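The Night Train to Willetach

My grandmother left me her seat on the night train, and I want to tell you about it because it was the best thing anyone has ever given me!

I mean a real seat, by the way. Back when the line was new, the railroad ran short of money and sold off a few of its places for good, the way a theater might sell a box. You got a brass tag and a paper with a stamp on it, and from then on the seat was yours on every run, summer and winter, whether you showed up or not. She bought hers with the money from a cow. It was seat 2, by the window, on the left as you face the mountains, and when she died in April the tag came to me in an envelope with a peppermint stuck to it.

I had never been on the train. I had never been past Kovel, where the buses turn around. But I had a tag, a week off, and a bag with too many sweaters in it, so I went down to the station at dusk and held the tag up to the conductor, and she looked at it and then at me and broke into the biggest smile.

"We've been keeping it warm," she said.

And they had! There was a folded blanket on the seat, and a cushion with a dip in it that was exactly the shape of my grandmother. I sat down in the dip. It fit me too.

You should know that the night train is slow. It stops for deer, and it stops for people who only want to hand a letter up to the engineer. It stopped once that night beside a field for no reason I could see, and everyone in the car leaned over to the windows with such happy faces that I leaned too, and there were the fireflies, a whole hillside of them, going on and off like a town that couldn't make up its mind about bedtime. A man across the aisle gave me half of his plum cake. A little boy told me the names of all the tunnels. (The long one is called Uncle.)

I asked the boy whether he remembered an old lady in my seat.

"The singing one," he said. "She did the low part."

I didn't know my grandmother sang. In our house she hummed at most, and only to the kettle. But past Uncle the lights went down, and somebody at the back of the car started a tune, and somebody else picked it up, and soon the whole car was singing, softly, with the wheels keeping time. There was a hole in it. I could hear it as plainly as a missing tooth, right down at the bottom, where the low part should have been.

I have a terrible voice. I sang anyway — two notes, mostly, whichever ones seemed to be needed — and the man with the plum cake thumped his knee and nodded at me to keep going.

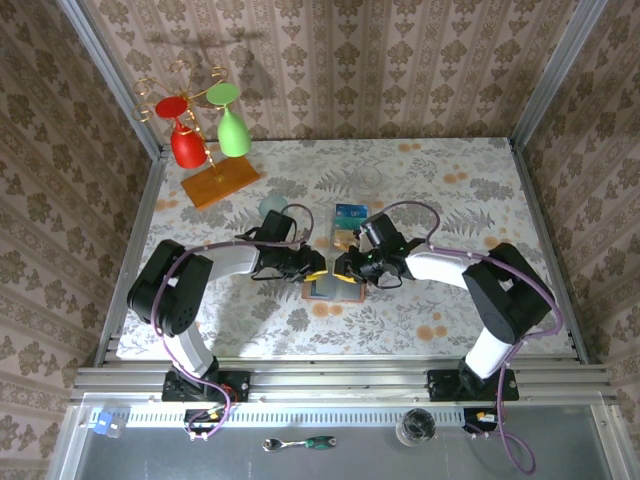

Willetach, August 2020

Dear Grandmother,

I'm writing this on the station wall with my feet hanging over the edge, and I have so much to tell you that I don't know where to begin!

First, the mountains. You never said they were blue. You said they were "quite large," and I suppose they are, but they are also the bluest things I ever saw, and at sunrise the tops went pink one after another, as if someone were walking along up there with a lamp. The sign on the platform says we are 2722 meters up. My ears believe it.

Second, the bakery. You told me once that the best bread in the world came from Losden, and I am sorry, but you were wrong, or else you were keeping this place for yourself. They do a roll with walnuts and salt. I had one, and then I went around the block and came back in and had another, and the girl at the counter pretended she'd never seen me before. I like her very much.

Third, I know about the singing. You could have told us! Or maybe you liked having one place where you were the low part and not anybody's mother. I think I'd like that too. I've been practicing on the wall here, and a goat has come to listen.

The conductor says the train goes back down on Friday, and that in winter it runs all the way to Requena and you can see the sea from the last bend if you're on the left side, by the window. She said it very casually, looking at her watch.

So I'll be needing the blanket. I've left the tag on the cushion for now, with a peppermint, and I'm off to see about a third roll before they close for lunch.

All my love from your own seat.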